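搜索列表存档 输入关键词 全部年份 按主题 | 按作者 搜索

主题:Re: Re: 磁化除垢器到底有没有人认真测过
发件人:Arif Mangundap
收件人:居家用水讨论列表

各位好:

先把 Ridwan 的原信引在前面,逐段回。信长,不想看的直接跳到“我自己的试法”那一段。

Ridwan Kusuma 写道:
> 家里换了 Wokero 的磁化除垢器,夹在进水管外面的那种,不用剪管子,自己十分钟就装好了。
> 原价更高,Setiawan 那边做活动,2970 元拿下,送一支水质笔。
> 装完第二个星期就觉得不一样。水壶底上那层白的松了,用抹布一擦就掉,以前要泡醋。
> 太太说洗头也顺了,茶面上那层油膜一样的东西也少了。
> 我知道列表里有几位对这类东西一向没有好话,不过商家给的资料里有 615 位用户的回访,
> 九成以上说满意。这么多人总不会都看错吧?
> 另外他们的工程师解释,磁场让水里的钙换一种晶体,换了以后不粘壁。听着是有道理的。
> 你们要是有不同看法,请拿数据出来,别光说“智商税”。

行,不说那三个字。

先说那支笔。送的水质笔测的是电导率,再乘一个系数,显示成一个“溶解固体”的数字。它分不清钙和钠,也分不清硬水和放了一点盐的软水。你用它在装之前测一次,装之后测一次,数字本来就该差不多,因为夹在管子外面的磁铁没有从水里拿走任何东西。这一点连商家也承认。那么送这支笔干什么?我问过客服,回答是“让用户对自家的水心里有数”。我想了半天,还是没明白有了什么数。

再说换晶体的说法。碳酸钙确实有不同的晶型,水垢里常见的是方解石,也有文石,温度、流速、水里有没有镁,都会影响出来的是哪一种。所以工程师那句话的前半句有来历,我不去挑它。问题在后半句:一块夹在管外的磁铁,水从旁边流过去连一秒都用不了,之后还要在热水器里待几个钟头,再进水壶烧开,这点影响凭什么留得住?文献我翻过一些,有做出效果的,也有做不出来的,做出效果的多半是循环水,同一桶水反复过磁场,流速也控制着。家里的自来水只过一次。拿循环水的结果卖给只过一次的人家,这一步跨得太大,资料里一个字也没提。

还有管材。你说夹在进水管外面,请问是什么管?铁管会把磁力线引到管壁里去,管子中间剩不下多少。说明书上写“适用于各种管材”,我看到这句就有点坐不住。铜管、塑料管、铁管,三种情况怎么可能一样。Ridwan 你要是方便,下次来信写一下管子的材料和口径。

接下来是 615 位用户的回访。这个数字我去找了出处,在 Setiawan 那份彩页的最后一面,小字。小字是这么写的:回访对象为“购买后主动登记延保的客户”。肯去登记延保的人,本来就是打算接着用的人。觉得没用、退了货、或者扔在抽屉里的,一个都不在里头。问的问题也只有一道:“您对产品总体是否满意”。快递快、客服客气、外壳好看,都可以满意。没有一个人被问到水垢少了多少,也没有人去称过。你问这么多人总不会都看错吧,我的看法是,他们很可能什么也没看,只是在电话里答了一句“满意”。我自己接到这种电话也是这么答的,图快点挂。

再有一条,你自己信里写了却没留意。你说装完第二个星期,水壶底上的白层松了。请问这两个星期里你擦水壶的次数和以前一样吗?花了将近三千块的人,头几个星期看水壶一定看得勤,看得勤就擦得勤,刚结上的垢本来就比攒了半年的好擦。我不是说你骗自己,我装净水龙头那年也干过一模一样的事,天天端着杯子对着窗户看,看了一个月,越看越清。后来发现滤芯的塑料封膜都没撕。

茶面上那层膜也要单独说。它跟硬度有关系,也跟茶叶、泡的时间、杯子洗没洗净有关系。你家最近换过茶没有?洗头顺不顺,换过洗发水没有?这些要是都没记,就没法往磁铁头上算。

【我自己的试法】

光挑别人的毛病不算数,所以我找 Abilio Salcedo 借了一只同型号的,放在 Estusbridge 那边的共用厨房试。选那里是因为水硬,用的人又多,水壶三天两头就要除垢,大家对水垢都有意见,肯配合。

做法写在下面,谁想重复都可以:

两只同款不锈钢水壶,先用柠檬酸洗到见底,烘干,称重,记在纸上。甲壶用装了磁化器那一路的水,乙壶用没装的那一路。每天早上各灌 1000 毫升,烧开,放凉,倒掉,不擦。连做 3 个星期。最后倒扣晾一夜,再烘干,再称。

壶底贴了标签,但是灌水的人不知道哪一路装了东西。磁化器我用旧毛巾裹住,另一路也裹了一条一样的毛巾,里面塞了块木头。负责称的人也不知道,只看到甲和乙。做到一半我把两只壶对调了一次标签以外的位置,怕电热底座有差别。

结果:两只壶增重的差别,比我那台秤连称几次的误差还小。擦起来呢?我找了 Hidayah Liem 和另一位同事各擦一只,再换过来擦,问哪只好擦。一个说甲,一个说乙。说甲的那位第二次擦的时候改口了。

我不打算拿这个去宣布什么。两只壶太少,三个星期太短,厨房用的是那一处的水,换个地方硬度不同、镁多镁少,也许会不一样。我只能说,在我的条件下没看到差别,而商家在他们的条件下连比都没比。谁手里有更好的对比,我很愿意看,看完改口也行。

有一处毛病得自己先招。第二个星期有一天早上停水,两只壶都少烧一次。还有一天有人不知道这是在做试验,用乙壶煮了个鸡蛋。鸡蛋那天的水我让他倒掉了,壶没有重洗,重洗就等于重来。要说有影响,也是影响乙壶,大家自己掂量。

【给 Ridwan 的建议,便宜的】

第一,自来水公司一般有水质报告,去查总硬度,或者买一盒硬度滴定试剂,几十块钱,一滴一滴数到变色,比那支笔有用得多。

第二,把磁化器拆下来,收一个月,别告诉太太。月底问她洗头顺不顺。这个试验不花钱,就是可能伤感情,请自行评估。

第三,如果真的嫌垢,柠檬酸一包,隔两三个星期煮一壶。要从源头上解决就得用离子交换的软水机,那东西真的会把钙拿走,代价是要加盐、要排水、占地方,喝的水最好另走一路。我对软水机的推销也有一肚子话,下次再说。

第四,看一下活动的退货条款。Setiawan 的页面上写“无效退款”,点进去要你提供“第三方机构出具的无效证明”。哪家机构给个人出这种证明,要多少钱,页面上没有。我写信问过,到现在没有回音。你要是还在无理由退货的期限里,走那一条更省事。

【关于 Flundard 那篇评测】

Mikkel Thoroddsen 上个月在列表里转过 Flundard 网站的评测,说是“独立实测,效果明显”。我又看了一遍。文章里装之前的照片是花洒正面,装之后的照片是花洒侧面,灯光也换了。没有硬度,没有时间,没有对照,文末有购买链接。Mikkel 当时转的时候加了一句“供参考”,我没有怪他的意思。但是后来列表里有两封信引用它,都写成“已有实测证明”,这就走样了。建议以后转评测的时候,顺手把有没有购买链接写在标题里。

还有人私下写信问我,是不是收了软水机厂家的钱。没有。我家里连软水机都没有,用的是柠檬酸和一把旧牙刷。

Estusbridge 厨房的台面和水槽:
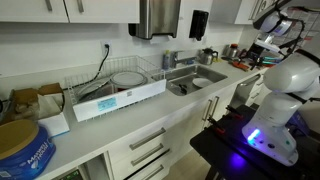
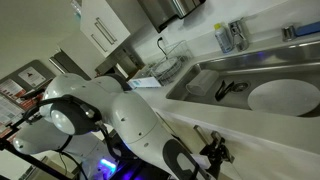 Hidayah Liem 读完这封信的草稿,回信说我的结论还是下得太满,两只壶的数据只配说“没测出来”,离“没有效果”差得远;她又说擦壶那一段应该删掉,两个人擦两次,什么也说明不了,留着只会让人拿去当笑话讲。前半句我接受,已经把正文改成现在这个说法。擦壶那段我留着,因为商家卖的就是“好擦”,总得有人去擦一下。

她另外提出,称重之前烘干的时间应该写明,否则别人没法照做。这条也对。我的记录本上只写了“烘干”,没写多久,下一轮会补。

下一轮打算多用几只壶,再加一路软化过的水做对照。要是连软水那一路都称不出差别,那就说明我的秤不行,前面说的统统作废。有多余旧水壶的请来信,要同款的,壶底没有涂层的。五月以前凑齐就开始。

Arif

--
退订请发空信至列表地址,主题写“退订”

读者留言

老周修水管
装过几十户这种夹管子的,客户问有没有用,我都说装上去不漏水。管材那段说得对,老楼镀锌管尤其。

mizuki_t
加软水做对照这个主意早该有。没有阳性对照,零结果不好解释。另外建议每只壶称五遍取平均,别只写“误差还小”,把秤的分度值报出来。

Ridwan Kusuma
信收到了。进水管是铜的,口径回去量。茶确实换过,这个我忘了。磁化器先不拆,等我买到滴定试剂再说。不过我还是觉得壶好擦了。

小满
求柠檬酸的用量,一壶水放几勺?正文里没写。

Abilio Salcedo
试完了记得把东西还我,还有那条旧毛巾。

相关主题
· 硬度试剂盒买哪种,数滴到底怎么数
· 花洒出水变小,先拆滤网还是先泡醋
· 软水机的盐:片状和颗粒有区别吗
· [存档] 转 Flundard 评测一篇,供参考
· 前置过滤器多久冲一次
· 水质报告里的“总硬度”以什么计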